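Gadon Colour Terms – README

Version date: 2020-12-16

Summary

Gadon is a word list and annotation set for everyday colour terms in written Canadian English. It records which colour words people use for household goods in classified ads, and how those words map onto a smaller set of base terms. It was built to test whether sellers and buyers use the same vocabulary for the same item.

The set holds 200 headwords. Each headword has a base term, a short usage note and up to 10 sample phrases. Sample phrases were rewritten by the annotators and don't reproduce any ad verbatim.

Contents

terms.csv – one row per headword
phrases.csv – sample phrases, keyed to terms.csv by term_id
base.csv – the base terms and their sort order
notes.txt – annotation notes, including disputed cases

All files are UTF-8 with Unix line endings. Fields are comma-separated and quoted only where the value contains a comma.

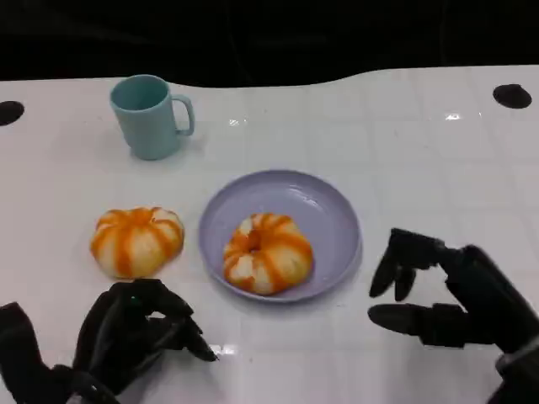
Pale teal mug and lavender plate on a white tabletop.

Fields in terms.csv

term_id: integer, stable across releases
headword: lower case, spelled as in Canadian usage (grey, not gray)
base: one of the values in base.csv
modifier: pale, dark, bright or empty
status: agreed, disputed or dropped

Rows marked "dropped" are kept so that old identifiers still resolve. Filter them out before computing any frequencies.

Method

Phrases were collected in September and sorted with Fatent, a small command-line tool that groups near-duplicate strings. Two annotators then assigned base terms independently. Where they disagreed, a third annotator made the call and the row was marked "disputed". Agreement was lowest for terms lying between blue and green, and for light purples.

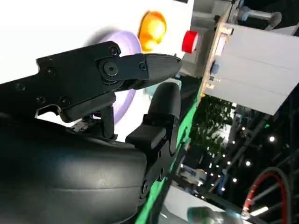 The modifier column was filled in last, after the base terms were frozen. Compound terms such as "dusty rose" are treated as single headwords and have an empty modifier. Hyphenated and open spellings are merged under the open form. Trade names for paint were removed, except where the name has passed into general use.

Known problems

Kitchen goods make up 70 per cent of the sample phrases, so terms common in clothing or automotive ads are thin. French loan words are included only if they turned up in English text. The "beige" group is too broad and will be split in a later release. 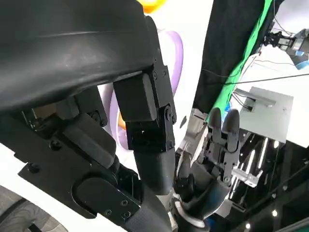
Neutral terms need care when filtering. "Black" and "dark grey" are separate headwords and both carry status "agreed", but phrases for a single object often use one for the body and the other for a part. A robotic hand with a black shell and a dark grey fingertip pad, for instance, gets two phrase rows under the current rules. Queries that expect one colour per object will count such items twice.

Building from source

Run "make all" in the top directory. The build needs Imhof (the CSV validator) and a POSIX shell. Tests are in tests/ and finish in under 60 seconds on an ordinary laptop. If validation fails on base.csv, check that the sort order has no gaps.

Related

Sivo is the companion set for texture and finish words, using the same term_id scheme. The two can be joined on phrase_id, but not on headword.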